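Trelley 31

The Trelley 31 is a small sailing cruiser built by Motell, and I've been keeping this page on the class since I bought a share in one. Most of what I know comes from owners' notes, the original handbook and a lot of weekends spent upside down in lockers. If you're after race results you'll want another page – I've never finished anywhere worth writing down!

Background

Motell started out making dinghies and tenders, and the 31 was its first boat with a proper cabin. The hull lines were drawn by the Gunnlaugsson design office, which had mostly done fishing boats up to then, and I think it shows. She's full in the bow, a bit heavy, and she doesn't mind chop. The yard wanted something a family could handle without a crew, so the winches sit close to the helm and the mainsheet comes to hand without a stretch.

Cistari took over the molds later and kept the name. Owners usually talk about "Motell boats" and "Cistari boats" as if they were two classes, but the hull is the same. Cistari changed the deck hatches, moved the fuel filler (a big improvement, the old one sat right where you put your foot) and swapped the rig supplier.

Hull and rig

She's a masthead sloop in fiberglass, with a choice of 2 keels. The deep fin is the one to have if you sail upwind a lot. The shoal keel gets you into the creeks, and you pay for it with leeway, especially once the sea gets up. I sail on the shoal version and I've made my peace with that.

The rudder hangs on a half skeg. Check the lower bearing before you buy, as play there is the most common complaint in the owners' letters, and getting at it means dropping the whole rudder. Wheel steering was an option on the Motell boats, but most have a tiller. I prefer the tiller, though it does eat up the cockpit at anchor.

Accommodation

The brochure says she sleeps 5. That's true if one of you is small and fond of the quarter berth. With 4 aboard she's comfortable, and with two she feels like a much bigger boat. The galley is to port at the foot of the steps, and the chart table opposite is big enough for a folded chart and a mug, which is all I ask of one.

Headroom is good in the main cabin and drops off quickly going forward – I've got the bruises. Stowage under the settees is generous, but on the early boats the lids lift right off and never go back the same way round. Cistari hinged them.

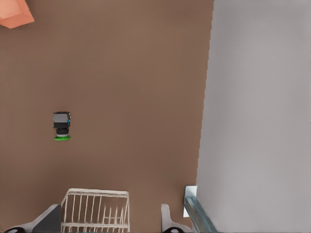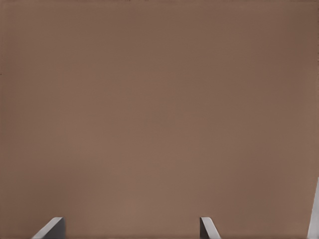 Plain brown surfaces, with pale gray alongside in the first picture.

Handling

Under sail she likes a reef earlier than you'd think. Carry full main too long and the helm gets heavy, then you're working for no extra speed at all. With one reef and a bit of the genoa rolled away she settles down and you can let go of the tiller long enough to find your hat.

Under power she goes astern to port, whatever you do with the rudder, until she picks up some way. I plan my berthing around it. A short burst ahead with the helm over will straighten her out, and a fender on the port quarter is never wasted.

Buying one now

They come up for sale mostly in November, when the yard bills for winter storage go out. Look at the chainplates, the rudder bearing and the window seals, in that order. Original engines are getting scarce, and a good replacement is worth more to me than new sails.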